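Chapter 4
The Dish Rack and the Drying of Dishes

After you read this chapter, you should be able to:
explain why air drying is often preferred to towel drying in a small kitchen
load a wire rack so that water can leave every piece
choose a good place for the rack on the counter
keep the rack itself clean

Key words: rack, divider, drip tray, draining, air drying, rim

In Chapter 3 we washed and rinsed. Many learners think that the work is then finished, and they put the dishes anywhere they find a free spot. When I began to teach the household course at the Lambridge centre, I thought the same. In my parents' home the dishes were dried with a cloth at once, by whoever was standing nearest, and we did not own a rack. I had to learn the use of it as an adult, and this chapter is written partly from my own mistakes.

A clean dish can become dirty again while it is drying. The most common cause is the towel. A kitchen towel is used for hands, for the counter, for a spill on the stove, and then for the cups. If you dry with a towel, it must be fresh, and it must be used only for dishes. If you cannot be sure of this, leave the dishes to the air.

4.1 What air drying needs

Air drying needs two things: a way for the water to run down, and a way for the air to come in. A mug that stands upright keeps a small pool in the bottom. A mug that stands upside down on a flat counter closes the air inside, and the wet ring is still there in the evening. The wire rack solves both problems, as the mug is held above the surface and touches only a few thin wires.

Plates need dividers. The dividers hold the plate on its edge, tilted a little, so that the water goes to the lowest point and drops off. Leave one empty space between two plates if you have enough room. Deep plates need more room than flat ones.
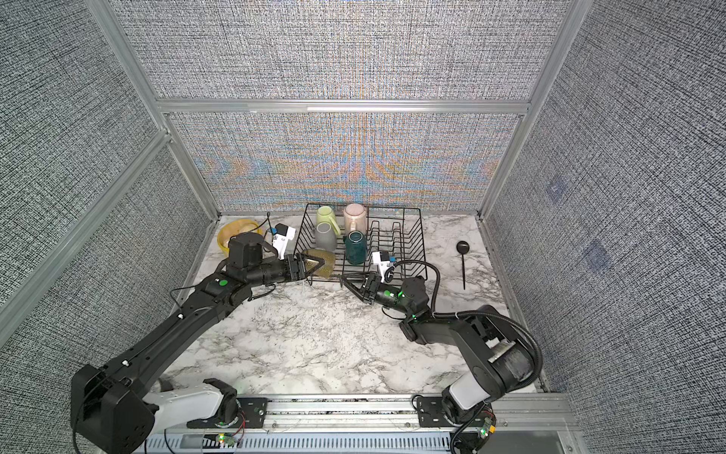
The order of loading is also important. Mugs and other tall pieces should go to the back, and plates to the front or to the side where the dividers are. In this way you do not have to reach over a standing plate with a wet hand. Put each mug with its opening down. If the base of the mug is hollow, as it is with many, tilt it slightly so that the water does not stay in the hollow.

Bowls are the difficult case. A wide bowl takes the place of two or three plates, and it can cover the pieces under it. Wash the bowls last, and lean them against the side when the rest is already in place. If there is no space left, dry the bowl with a fresh towel and put it in the cupboard.

Spoons and forks dry best in a cutlery cup with holes, handles down. Sharp knives are an exception. Do not leave them in the rack at all. Wash them, dry them and put them away.

4.2 Where to put the rack

Place the rack beside the sink, on the side where you do not prepare food. If you are right-handed you will probably wash with the right hand and hold the dish in the left, so the rack on the left side is more comfortable. My colleague Raquel Sequeira does not agree with me about this, and her students put it on the right. Try both for a week.

Measure before you buy. A rack 48 cm long fits most of the counters in our teaching kitchens, but in a small apartment it may block the tap or the outlet. Under the rack you need a tray or a folded towel. Empty the tray every day, and change the towel when it is soaked.

4.3 Care of the rack

Once a week, take everything out and wash the rack with warm water, soap and a small brush. Look at the corners, where the wires meet. A white layer comes from hard water and can be removed with vinegar. If the coating has broken and you see rust, the rack will leave brown marks on light-coloured dishes and it is time to replace it.

Activity 4A
Wash four mugs. Leave two upside down on the counter and two upside down in the rack. Look inside them after one hour and again after three hours, and write down what you find. Keep your notes for the discussion of cupboards in Chapter 5.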